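Paint Color and Room Brightness — Final Report
Maya Qaisi
Interior Environments, section 2

1. Why this topic

My apartment is dark. Landlord painted everything a kind of mushroom color and in winter I have lamps on by lunch. So the question was simple: how much does wall color change how bright a room feels, and can you fix it with paint alone, no new windows or fixtures.

2. Background

Paint cans usually list an LRV (light reflectance value). Goes from 0 to 100, black to white in theory. Higher number, more light bounces back. Most off-whites land pretty high, mid grays a lot lower. Floors count too, people forget that, a dark floor soaks up light that would of bounced to the ceiling.

Also warm vs cool. Two paints can have the same LRV and still feel different, the cream one reads sunny and the gray one reads flat.

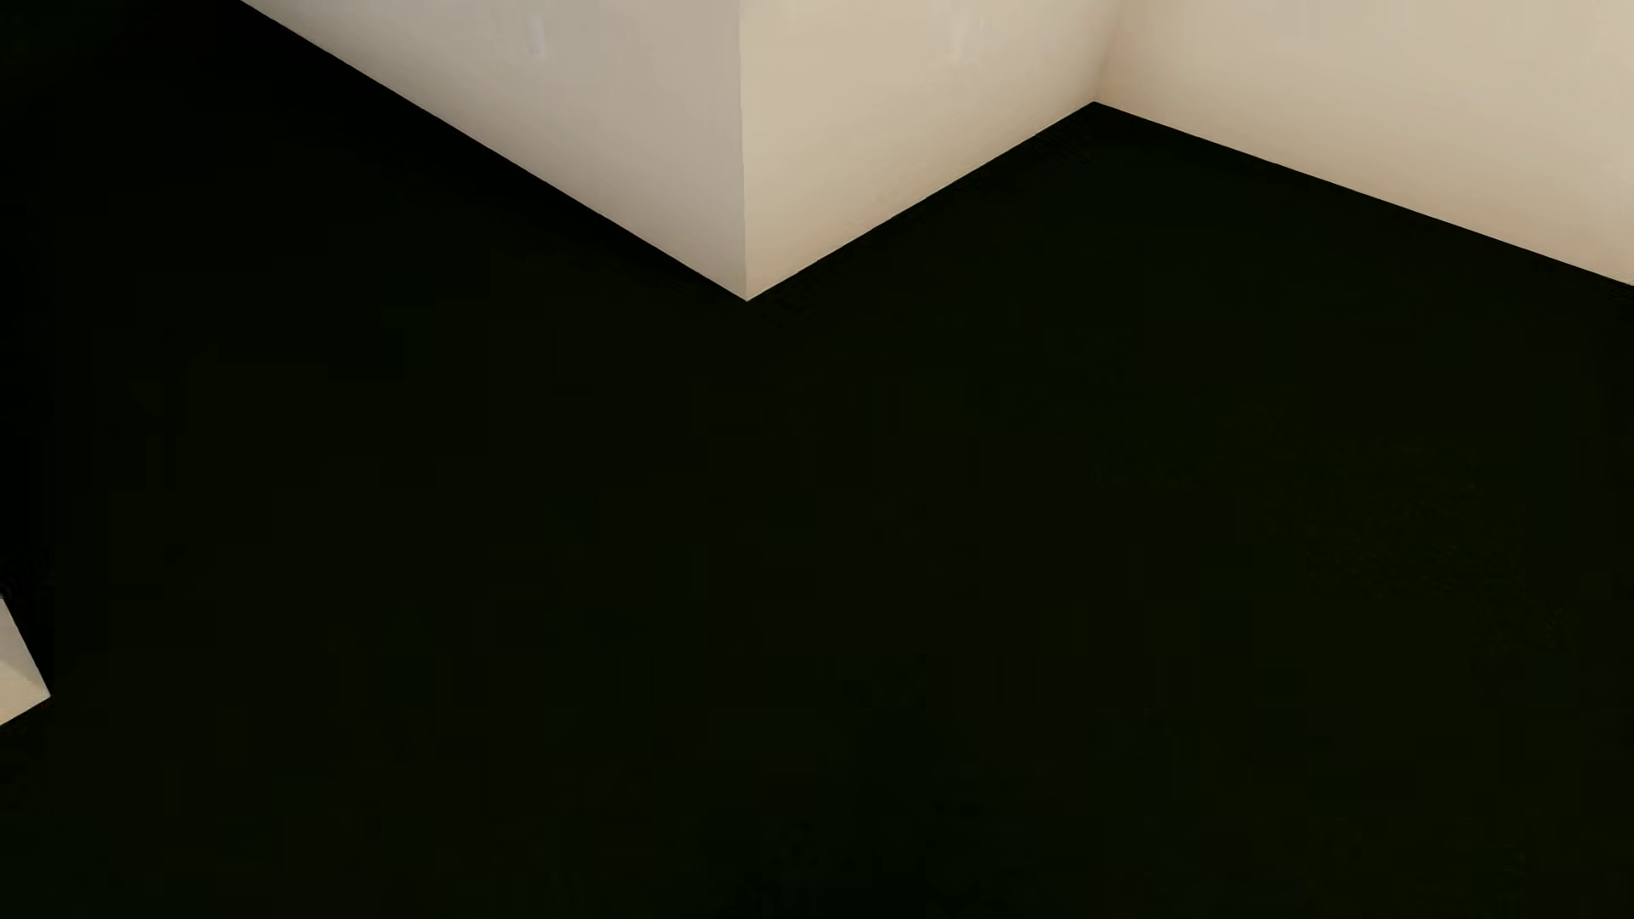
Fig. 1. Pale walls over a very dark floor, computer rendering. Left wall is the grayer one.

Corners matter more than I expected. Same paint on two sides of a corner looks like two colors if the light hits one side harder. This made my survey harder to word.

3. What I did

Survey in April, 60 people, mostly from the Olleck dorm and the Bataineh building. Each person looked at painted boards (gray-beige, cream, white, taupe) under one lamp and rated brightness 1 to 5. Then I took meter readings off the same boards. Paint was Dromik flat interior, two coats, sanded lightly between. Boards were leftover from the set shop.

Threw out 18 responses. Some people skipped a board, a few rated everything 3.

4. Results

White rated brightest, no surprise. Cream came in close behind, closer than the meter said it should be. Gray-beige dropped off more in the ratings than in the readings. Taupe last on both.

So people seem to give warm colors a bonus. Not huge but it was there in both buildings.

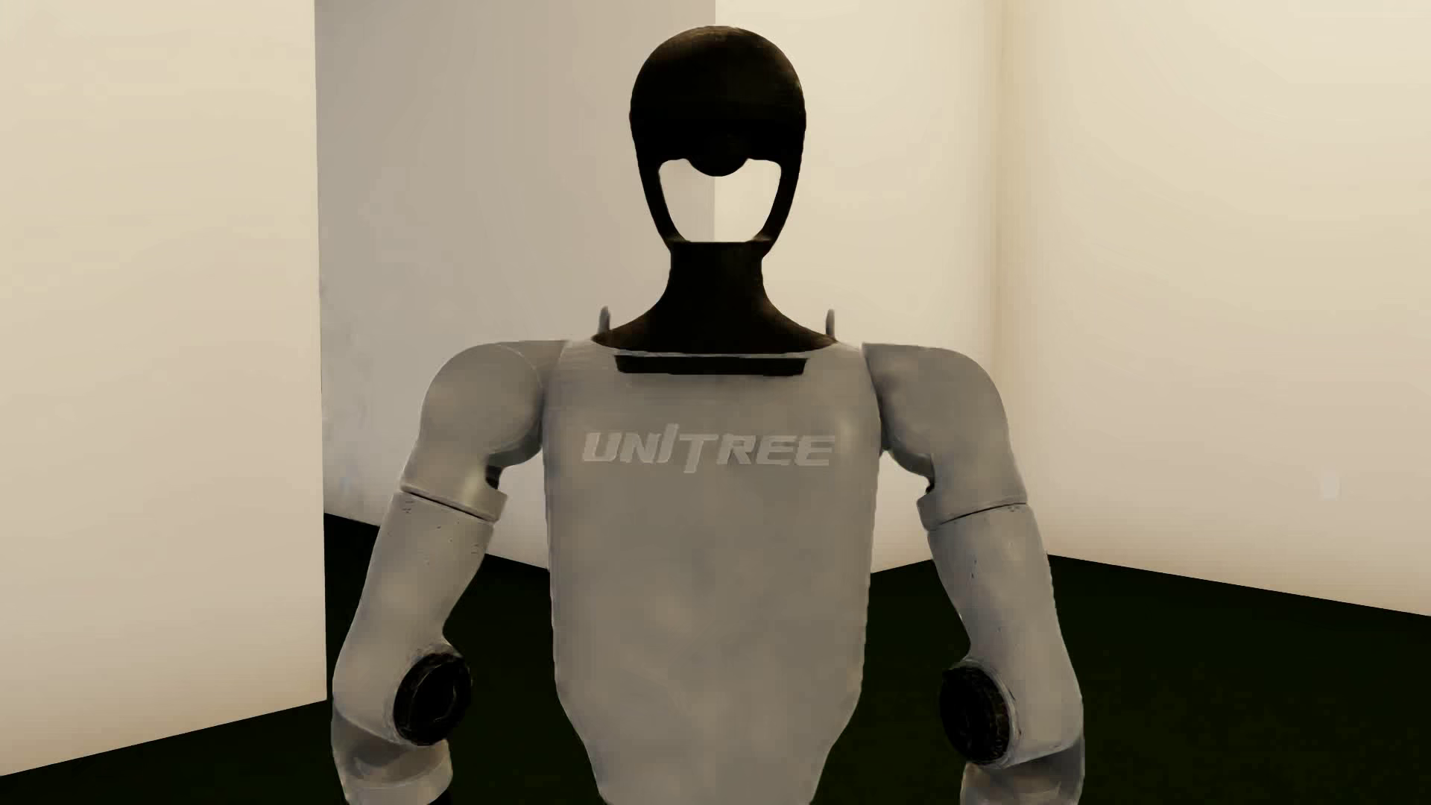

Fig. 2. Gray-beige wall meeting a cream wall, behind a humanoid robot. Rendering.

5. Problems

One lamp only, one bulb. No daylight test — ran out of time. Boards are small and a real wall fills your whole view, so ratings might shift. Also I didnt ask about anyone's color vision, should have.

6. If I did it again

Full size walls. The Esura studio has a room you can repaint but the wait list was too long this term. I'd also test the floor seperately, dark rug vs light rug, same walls. And paint the ceiling.

For my own place I'm going with cream. Two walls first, then see.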